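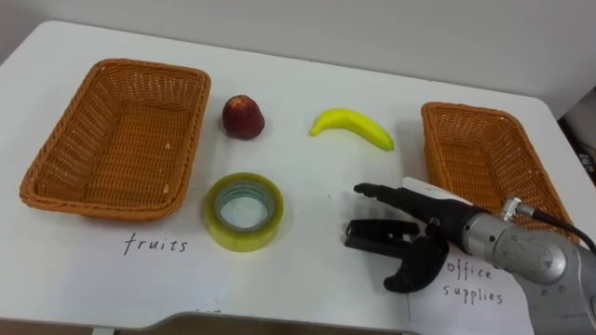
Chapter 6
Dietary Fiber and Resistant Starch

6.1 Definitions

Dietary fiber is the portion of plant food that the enzymes of the small intestine do not break down. It is divided by behavior in water. Soluble fiber, found in oats, barley and most beans, forms a gel and slows the emptying of the stomach. Insoluble fiber, found in wheat bran and vegetable skins, adds bulk to the stool.
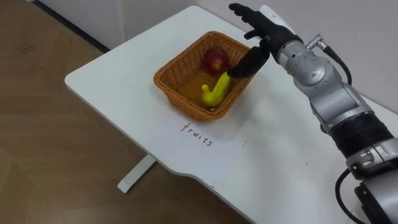

Resistant starch is treated separately in Section 6.3. It escapes digestion like fiber but is chemically a starch, and its amount in a given food changes with cooking and cooling. A boiled potato left in the refrigerator overnight contains more of it than the same potato eaten hot.

Intake is stated in grams per day. Food records in this chapter come from the Nerkton survey (Kozan), which covered 3,227 adults in 54 towns. Portions under 20 grams were not recorded.

Terms to know: soluble fiber, insoluble fiber, fermentation, resistant starch.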